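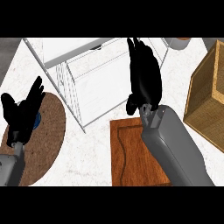

Two-arm kitchen build: questions we keep getting
Last updated Sat 29 September

Is this a product?
No. It is a project in a shared workshop, done in simulation first, and anyone who tells you a home version is a year away is selling something. The project goes by Saavedra. Coken is the control code and Tirneo is the simulated kitchen.

Why simulate at all?
Broken fingers cost money and broken simulated fingers don't. That is the whole argument. I don't believe a clean run in Tirneo says much about a real counter, where the board slides and the light changes at four in the afternoon.

Why hands with fingers? Wouldn't a simple two-jaw grip do?
For most kitchen jobs, probably yes. We argued about this in July and the hands won, partly for bad reasons (they look good). They are harder to tune, and they hide things. With one spread over the round mat, you see only a bit of whatever blue thing is under the fingers. From overhead you can't always tell holding from hovering, so don't trust anyone's overhead clip as proof of a grasp, ours included.

Can it hold food?
It can hold a lumpy red thing in the right hand, above the corner of the cutting board. Tomato or potato, take your pick – the surface is too plain to settle it. Simulated produce doesn't bruise the way the real kind does, so I'd hold off on the word "gentle."

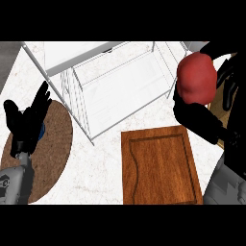
Does it cut anything?
No, and please stop asking. The cutting board is there as a place to put things. Nothing sharp goes near these arms until the stop button has been tested by somebody who didn't wire it.

How many runs have you done?
2,188 logged in Coken. That sounds like a lot until you learn that 600 of them were the same placing task with one setting changed. I throw out any result that comes from fewer than 11 repeats.

Do both arms work together?
They share a counter. Working together is a bigger claim. Most of our tasks give each arm its own side, and the planner's main job is to keep the forearms apart.

What will it cost me to build?
More than the parts list says. Every list I have read leaves out spare cables, mounting plates and the second power supply.

What about Gaduvell?
That's our name for the bench rig. It has two arms and no hands yet. When it does something worth showing on a real counter, we'll add a page for it – until then, treat every claim here as a claim about a simulation.

Can I get the files?
Ask at the workshop desk. The arm models are ready to share, but the hand models still have a thumb joint that bends too far.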